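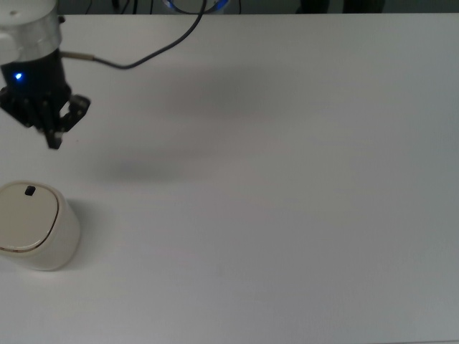 Ninell Workshop Notes, No. 101

Setting up a lid-handling cell: clearances and cable checks

Work through these steps before the first powered run of a shift. They cover a single arm with a two-finger gripper over a bench, handling small lidded containers.

1. Clear the bench. Leave only the workpiece and fixed mounts. Tools and cups go outside the 2,000 mm boundary marked on the floor.

2. Set the hover height. Park with the fingers open and well above the lid. The Ngata cell uses 400 mm from bench to fingertip.

3. Check cable slack. Move each joint by hand through its working range. A cable must never pull taut at the connector, and no loop may hang lower than the fingertips. 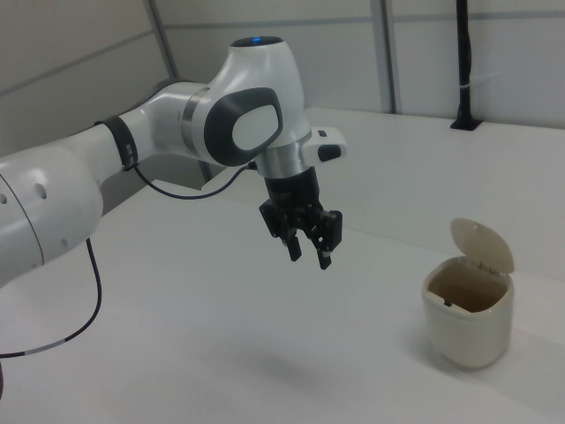 4. Record the lid state, open or closed, in the cell log. An upright lid raises the height of the obstacle, so enter the larger figure in the collision model.

5. Limit the speed. Keep to reduced mode until the path has been run end to end with a person at the stop button.

6. Test the stop from two arm positions. Log both results against the cell number.

If any step fails, lock out the controller and tag it. Form 625 covers the release. Gripper colour codes are listed in No. 100.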